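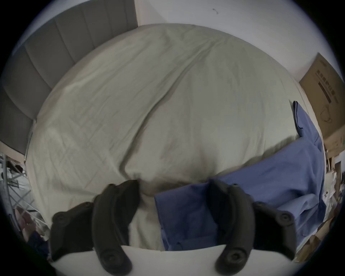 Green duvet, channel-tufted headboard, one blue thing left out.

Giltwood: Livow (12-inch vinyl, limited pressing)

Giltwood spent most of a decade making records you could dance to, provided you were alone and not in a hurry. Livow is the one where they give up on the dancing. It has 13 tracks, a good deal of tape hiss, and a bass player who seems to have been told he was being paid by the silence. We like it very much and have ordered too many copies.

The band went back to Wanomier, the former dairy where they made their first EP, and handed the desk to producer Emmanuel Kioko. Kioko comes from dub and has the dub producer's habit of taking things away while people are still playing them. Two guitar solos survived. One of them is four notes long and arrives so late in "Cold Spoon" that we took it for a pressing fault and sent an embarrassing email to the plant.

What it sounds like: slow soul with the lights off. Brushed drums, an electric piano with one key that buzzes, and Kioko's spring reverb over almost everything, including a cough before track 5 that now has its own fan base. The singing is closer and lower than on the older records. If you came in through the single "Half Rent" you should be fine. If you came in through the early remixes, try side C first and be patient with us.

Side A
Porch Money
Half Rent
Slow Elevator

Side B
Cold Spoon
Tenants
Nothing for the Piano

Side C
Livow
Second Helping
A Man in Reeds
Short Measure

Side D
Borrowed Weather
Milk Door
Livow (Kioko Version)

The pressing

Double LP, 2 discs at 45 rpm, so you will be getting up a lot. Cut by Bognár, who also did the band's last reissue and who left the low end alone this time after some discussion. Black vinyl only. There was talk of a smoke-colored edition, and then there was a quote for a smoke-colored edition.

Gatefold sleeve, matte finish, shows fingerprints like a crime show. Lyrics are printed on the inner sleeves in a pale gray that your younger friends will be able to read to you. Download code on a paper slip, easily thrown out with the shrink wrap. Please check before you write to us.

The first 125 copies through this shop come with the Wanomier session 7-inch: "Tenants" played live in the room, backed with a take of "Short Measure" that falls apart near the end and is better for it. When those are gone, the listing will say so, and no amount of having been a customer since the beginning will bring one back.

Details
Artist: Giltwood
Title: Livow
Format: 2 x 12-inch, 45 rpm, gatefold
Catalog no.: GW 127
Released: November
Condition: new, sealed

Shipping

Packed in a stiff mailer with the discs outside the jacket, to save the seams. If you would like yours left sealed, put SEALED in the order notes. Orders placed before 2 p.m. go out the same afternoon. Local pickup is free, and you may be asked what you thought of the cough.

Returns accepted on warped or damaged copies. Surface noise on "Milk Door" is rain on the dairy roof and is not covered.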